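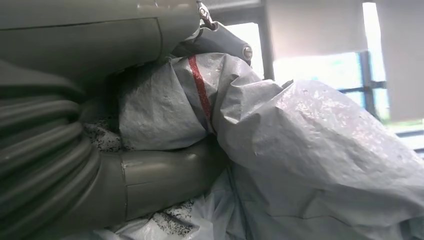

How long does it take to build a robot arm at home? Fourteen months, if the builder has a day job and buys the wrong gearboxes first.

Those were the terms in Durside, where the owner of the arm began in September of last year with a spare room and a budget of $80 a month. The budget lasted until the second motor. "I had a spreadsheet," the builder says. "It was a lovely spreadsheet. I still open it sometimes."

The arm is called Deltedis, a name picked before there was anything to attach it to. It has had two elbows so far. The first was printed in one piece, took 64 hours, and split along a layer line while being admired. The present one is bolted together — "uglier, but it stays an elbow."

The controller runs on Dristent, a hobby package with a manual of 252 pages and an index that lists "stop" under "other." Most evenings go into tuning. The rest go into sweeping.

Asked what the arm is for, the builder takes a while. "Picking things up. Putting them down near where I wanted." Soft things are the current project, on the theory that a machine able to handle a wrinkle could handle laundry. The theory belongs to the Ahn workshop across town, which lends out its lathe and gives its opinions free.

Would a store-bought arm have been cheaper? "Oh, by a lot," the builder says, already hunting for a hex key. "But then I'd have to do the laundry on weekends."

Next comes the wrist cable, which has been next since spring.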